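Guía de protocolo diplomático Etano: valoración para oficinas consulares

Reseña elaborada por el servicio de documentación de Skeltavthorpe
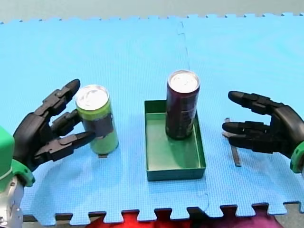 Contenido y alcance

La guía Etano, editada por Ogunleye, reúne en un solo volumen los procedimientos habituales en la acreditación de jefes de misión: solicitud del plácet, entrega de las copias de estilo, ceremonia de presentación de cartas credenciales y visitas de cortesía posteriores. Consta de 6 capítulos y unas 75 plantillas de correspondencia, entre ellas notas verbales, cartas de retiro e invitaciones oficiales.

El capítulo dedicado a la precedencia es el más sólido. Distingue con claridad entre embajadores acreditados, embajadores designados y encargados de negocios ad interim, y ofrece criterios para ordenar las mesas en actos con representación mixta – una consulta muy frecuente en las misiones pequeñas.

Aspectos mejorables

El tratamiento de los consulados honorarios resulta insuficiente. Las plantillas correspondientes son 2 y ninguna contempla la renovación del exequátur. El índice analítico remite en varias ocasiones a epígrafes de la edición anterior, y la encuadernación rígida dificulta mantener el libro abierto durante la redacción.

La versión española conserva algunos calcos del inglés en las fórmulas de despedida, que conviene revisar antes de su envío.

Valoración

Se recomienda su adquisición a las secciones de protocolo y a las cancillerías de nueva apertura. Las oficinas que dispongan ya del manual de Noltthorpe encontrarán escasas novedades fuera del capítulo de precedencia. La editorial ha anunciado para mayo una hoja de correcciones, que se distribuirá sin coste a los suscriptores.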